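I caught Lowri Landeg at her long table on a Friday, at the one hour of the week when she lets people talk to her while she packs. She sorts other people's medicine cupboards, bathroom drawers and that awful shelf over the fridge, and she has strong feelings about boxes. Strong! I had barely sat down before she asked me what I keep my cough drops in. (A mug. She was very nice about it.)

"Everybody buys the bin first," she told me. "They go out and get six little ones with cute handles, and then they try to make their stuff fit." Her own way is to start with one big see-through container on a bare stretch of table and put the cartons in as they are, still in their cardboard. She doesn't decant anything. I asked about those lovely matching jars you see everywhere and she made a noise I can't spell.

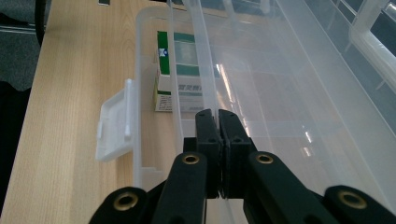 Joon-young So doesn't agree with her on the cardboard at all, and told me so by phone the same evening: cartons waste half the space, the flaps go soft in a steamy bathroom, and he'd flatten every last one and keep only the leaflets in an envelope. He did admit he has lost the envelope twice.

I read that back to Lowri and she laughed for a good long while. "He can have his envelope. I want the name, the dose and the date all on the thing I'm holding." She keeps the flaps tucked and stands the tall cartons up if the bin is deep enough, and if it isn't, they lie down with the printed side facing whoever opens the lid. Her first paying job was a hallway closet in Hofstetter, 66 cartons of this and that, and she says she went home and reorganized her own place at midnight out of pure nerves.

We got onto clear plastic next, because I'd always figured it was a looks thing. She says she'd use it even if it were ugly (and she thinks some of it is). What she cares about is whether you can tell there's something in the bin before you drag it down from a high shelf. She likes a smooth rim you can get your fingers under, and she wipes the bottoms of her containers with a barely damp cloth, going along every groove, then leaves them open until she's finished her coffee.

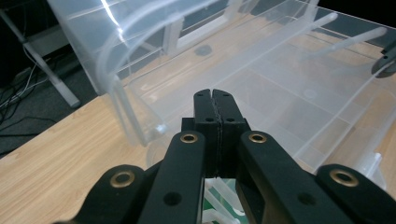

The coffee matters, by the way. She has a rule that no lid goes on until the cup is empty, which gives her time to change her mind about where everything goes. On a big job at Skuda last January she changed it five times, and the client, Ursina Leitner, ended up making her a second pot.

I wanted to know about color, since I'm the kind of person who would absolutely sort by color and call it a day. Lowri's fine with it up to a point. "If there's one big green box in the house, everybody in the family calls it the green box. Great, use that! Put it where they'll look for it." Big numerals help too, she says, and kids remember them better than long names. 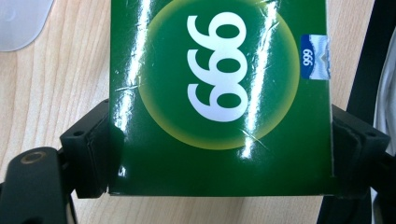
Where it goes wrong is when you have three greens. Then somebody's yelling down the stairs and somebody else is yelling back, and she'd sooner you wrote on a strip of masking tape and stuck it to the lid. She uses a plain black marker and writes in capitals, and she won't put tape over a seal or a date.

I asked how often a person should go through the whole thing, fully expecting to be scolded. Twice a year is plenty, she said, and it's fine to do it in front of the TV. Old medicine goes back to the pharmacy in a paper bag. The mug, I'm told, can stay if I move it away from the stove.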